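Sunday, July 16, 2023

The coat rack in our small room had too much on it since January, and this weekend I finally did the work of emptying it. I write it down here because some people asked me, after my post about the kitchen drawers, how I do it with clothes. I am not an expert. I only read a lot and try it at home, and then I tell you what was good and what was a waste of time.

First, about the rack itself. It is the black metal kind, shaped like a tree, with a round base and branches with knobs. I bought it in Arkdale from a shop that was closing, and I carried it home on the bus, which I do not recommend. It is a good rack. The problem is that a rack like this accepts everything. You put one coat, then a scarf over the coat, then a bag over the scarf, and after some months you don't know what is under. When I took all down I had 24 pieces on the bed. Four of them I had been searching for in the closet. One was my rain jacket, and I had already bought a new one in Sasville in spring. So that was an expensive rack.

I made a simple rule: on the rack stays only what I wear in this month. In July it is almost nothing. One light jacket, one thin overshirt for the evenings, my hat. The rest must be folded and go into the flat boxes under the bed.

Now, the folding. In my mother's house we folded everything on the table, always with the sleeves to the back and then in three parts. This works well for cotton and for wool. It does not work well for thin things, the kind of light cloth that feels nearly like paper. I have a few pieces like this, covers and overalls for painting and one long smock, and they don't want to lie flat. They slide, and the air stays inside. I was fighting with them for a long time and I said some words.

What helped me was to change the order:

1. Hold the piece up high by two corners and let it hang for a moment, so you see where the long side is.
2. Pull it gently between the hands. Gently! Thin material tears on the seam first.
3. Bring the two corners together in the air, before it touches any table.
4. Lay it down with the fold to your body and push the air out with the flat hand, from the fold to the open side.
5. Fold again in half, and then roll it if the box is low.

Step 3 is the important one. Before, I put the cloth on the bed and tried to find the corners there, and with the thin ones I found always the wrong corners. In the air it is much easier, also if your arms get tired.

For the boxes I use the Zundar ones, the low model, 8 in total. I like that they have a lid which really closes. I do not like that the lid has no place for a label, so I write on masking tape and put it on the short side. I tried also the Tamayo bags, where you press out the air, and for winter blankets they are fine, but for clothes I find everything comes out with hard creases and then you must iron in October. I gave mine away.

The wrinkles, by the way, I don't fight anymore. A painting smock can have wrinkles. I iron only what I wear to work, and the thin stuff I don't iron at all, I think it would melt.

If you have carpet like many people here, one more thing: shake the pieces outside before you start. I forgot, and I had to vacuum two times on the same day. Also move the rack a little while it is empty, because the round base leaves a mark in the carpet if it stands too long on one place. Mine stood there more than a year and the ring is still visible. 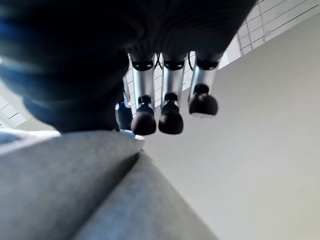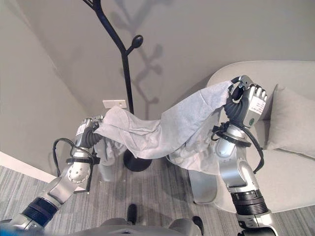 The large gray piece needs wide arms, and the coat rack stands just behind.

Next I want to do the shoes, but I must first find a shelf which fits behind the door. I measured and it is very narrow, so maybe it will be a hanging solution. I will write when I know more.

**One comment**

**paperlantern:** I do the corners in the air too, but for my painting overalls I first tuck the legs inside each other and then treat the whole thing as one rectangle. It takes a bit longer and they stop sliding around in the box. And for the ring in the carpet, try putting an ice cube on it, let it melt, and lift the pile with a fork the next day. It worked on mine after the second cube.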